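Workshop notebook, Leltlow
June, 9:20 am

Removable strips, continued. The Sokol sheet arrived and I have read it twice. The rating on the packet is 3,000 grams per strip. The sheet gets there with a shear pull on polished steel, at a steady rate, after a dwell time they do not give. I don't own a polished steel wall and neither do any of the tenants at Rellham, who are the reason we are doing this at all. They have painted plasterboard, some of it painted four or five times, and what they want to know is whether a strip will hold a coat or a calendar without taking a disk of paint off when they move out.

My guess before starting, written down so I can't improve it later: the adhesive will be fine and the paint will be the weak part. A rating on the strip says nothing about paint, so a big number on the packet may be answering a question the tenants didn't ask.

Panels are the offcuts left from the Orkgate job. Two coats of matte on half of them, two of eggshell on the rest, and a spare unpainted one that I'll probably never use. They have had 14 days to cure. The paint can says that's plenty. I have my doubts about the matte, which still marks if I push a thumbnail into it, and I've noted that on the back of each panel in pencil.

Loads: 700 grams to start, hung straight down from a plain white hook. It is a dull load, well under the rating, and closer to what people really hang. Anyone who wants to see the full load can wait until the dull one has run.

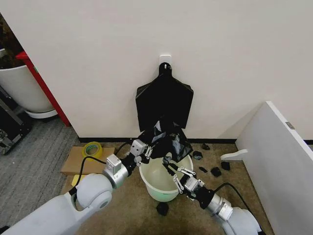

Cleaning is where I expect to argue with whoever reads this. The instructions say wipe with alcohol and let dry. Fine, but a person in an apartment wipes with a sleeve, or doesn't wipe. So half the panels get alcohol and half get nothing. I'd sooner have two honest columns than one flattering one. Same with the press: the sheet says thirty seconds of firm pressure, and I have no idea what firm means. I'm leaning on it with a thumb and counting, and I accept that my thumb isn't a unit.

Room is at 50 percent humidity by the wall gauge. I don't fully trust the gauge. It agreed with the other one last winter and has disagreed with it ever since, and I can't say which of them drifted. Wrote the number down anyway, in parentheses.

11:05 am. First odd thing. One strip on a wiped eggshell panel has slid down the width of a pencil line. The strip next to it hasn't moved. Same roll, same panel, same thumb. One result means nothing and I'm not going to build a theory on it, although I already have one (alcohol trapped under the strip, not given long enough to flash off). To test it I would need to wait properly on one set and hurry another. Added to the list.

The claim I trust least is the clean removal. Every packet shows the tab being pulled slowly, parallel to the wall, and the strip coming away in one long stretch. On a real wall the tab is behind something, or it has torn, and then people pry. We should pry a few. A butter knife will do for that, and the damage should be measured with a ruler across the widest part of the bare patch, both directions, before anybody touches it up.
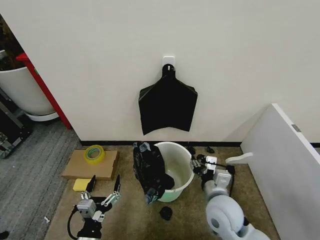
Strip tests, part two
By the Leltlow bench
June, 4:40 pm

Nothing has fallen. That tells me very little after one day, and I would rather not see it quoted. Creep is slow, and the failures people complain about come weeks later, at night, with a crash.

The slipped strip hasn't slipped any further. I re-marked it with a sharper pencil, as the first line was wide enough to hide a small move.

Pulled two strips early on the matte to see. One came away clean. The other lifted a crescent of paint near the top edge, right where I had left the thumbnail dent, so I may have caused that one myself. It goes in the table with a question mark.

Still to do:
Repeat the wiped eggshell panel with a long wait after the alcohol.
Find the dwell time, or ask Sokol for it in writing.
Swap the humidity gauges and see which one sulks.
Leave the rest alone until the next entry.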